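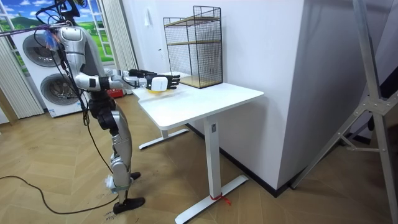 A humanoid robot at a white standing desk.

New album: Pravier, "Skarnetness"

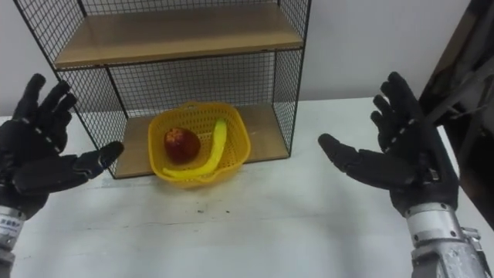
By Eilif Engebretsen

Pravier took four years to make their second album, and I was a little afraid to hear it. The first one was recorded in a boathouse and you could hear the rain on the roof in the quiet songs. I liked this rain very much. On "Skarnetness" there is no rain. The band has gone to a real studio, and the drums are now so clean that in the opening song I thought for a moment I had put on the wrong record.

It gets better after that. There are nine songs, and the best ones are in the middle, where the guitars stop trying to be big. "Halvorsen" is a slow waltz about a man who sells his boat and then goes down to the harbor every morning to look at it. The singer stays very low in her voice and the organ plays almost only one chord. I have listened to it more often than all the others together.

Less good is "Pliltico," which lasts seven minutes and has a saxophone in five of them. I have nothing against the saxophone, but it enters too early, and when the chorus returns for the last time there is no place left for the words. The two fast songs near the end are also rather similar to each other, and I would have kept only the second.

Still, the last song made me forgive a lot. It has one guitar and two voices, and somebody coughs before the final verse. They left the cough in.

The vinyl is pressed in 3000 copies, with the lyrics printed on the inner sleeve. The band begins a small tour in September, and the new songs should sound rougher on a stage, which I think will be good for them.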